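Course handout 4: Reading claims about household goods
Consumer Research Methods, spring term
Instructor: Hanne Kauppinen

Read this before the March session and bring one product page of your own, printed. The Hondeck and Breseo pages are on the course shelf. You will need both for the exercise at the end.

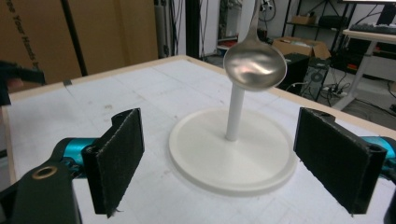
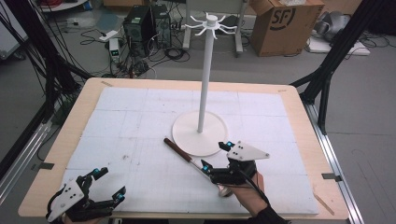
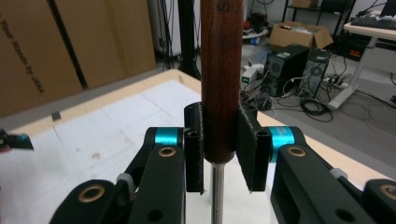 The first thing to ask of any product claim is what would have to happen for it to be false. Most claims in this trade fail right there. "Designed for modern kitchens" can't be false. Neither can "smart storage" or "a cleaner counter." Take a white stand with eight curved hooks around the top of a pole, like the one in the second picture. "Has eight hooks" is a claim, and a dull one, and you can check it by looking. "Holds eight mugs" is a different claim. It depends on the mugs, on how wide they are, and on whether the seller tried it with a full set or just reasoned from the hooks. The page will almost never tell you which.

Numbers deserve the same treatment. Breseo says its storage line was "tested by 255 households." Tested how? Troels Overgaard wrote to ask and was told that the households had received the product and returned a form. That is a mailing list with a questionnaire attached. It may be a good one — I haven't seen it — but the word "tested" is doing work that the form did not do.

Hondeck is a harder case. It reports 305 replies, prints the questions, and gives the share who said they would buy again. Students tend to relax at this point. Don't. The replies came from people who had already kept the item past the return date, so the unhappy ones were mostly gone before anyone asked. Maureen Treloar's notes on this (course shelf, folder 11) are worth your time, though I think she lets the company off lightly in the second half.

A word on reviews. I am often told that a large pile of them evens out. It evens out random error. It does nothing for a bias that every reviewer shares, such as writing in the first week, when the thing is new and they are still pleased with themselves for buying it.

Exercise

Pick five claims from either page. For each one, write down:

What would make it false
Who would be in a position to know
What the seller appears to have done to find out

One sentence per answer is plenty. "Nothing" is allowed as an answer to the last, but say how you know.

Venla Huttunen will collect the sheets at the start of the session. Late sheets go in her box and will be read when I get to them.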